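Went over to the Bestside open day in August with two others from our office. We're replacing desks on the second floor this winter, and Bestside makes the tops we've been quoted for, so it seemed worth the drive. Doors opened at 10 a.m. and parking was in the field behind the loading bay.

## Showroom

Sign-in took a while. They had printed 200 visitor badges and were writing the rest by hand. Coffee was free, lunch was not.

The showroom is one long space with the desks set out in rows by finish. We went to the whites first. Bestside sells a cool white and a warm white, and on the website they look the same. Side by side they don't. The cool one has a little gray in it and would sit better with our floor.
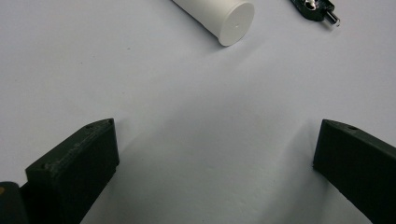 Prices were on a sheet by the door. The size we want is $220 for the top alone, legs extra, with a discount on larger orders that the sales desk would only discuss by email. Delivery is six weeks at the moment. They will take old tops away for a fee, but only if the legs have been removed first.

The Uteck legs are sold through the same desk. We tried the crank version and the electric one. The crank is stiff in the last few turns and I wouldn't want to use it every day. The electric one is quieter than the set we have now.

## Factory walk

Tours left on the half hour in small groups. Ours covered cutting, edging and packing, and skipped the finishing room, which was closed to visitors. It was loud and we only caught part of the talk. The board at the end of the packing line said 2,812 tops shipped so far this year.

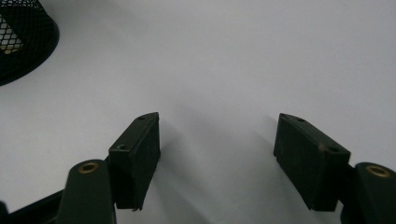
Packing was the part I found most useful. Each top gets corner guards and a foam sheet on the face, then goes into the carton on its edge. We had two arrive chipped from our last supplier, and those had been shipped flat with no guards.

## Desk accessories

Nimason and Bùi had tables near the exit, mostly trays, lamps and cable clips. I picked up both catalogs.

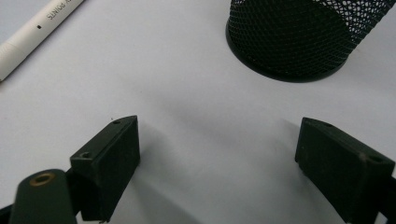

I want to keep accessories to a minimum in the new layout. Most of our desks now have two trays and a drawer unit, and half of that is old paper. A black mesh pen cup and a white pen on a white top is close to what I have in mind, plus one lamp per pair of desks. The Bùi clips looked sturdy, but they need a thicker edge than the tops we're buying.

We left at 2 p.m. I've asked for a sample of the cool white and a written quote with the electric legs. 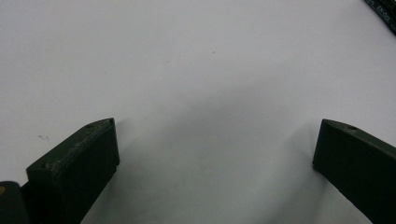 *White tabletop, matte finish.*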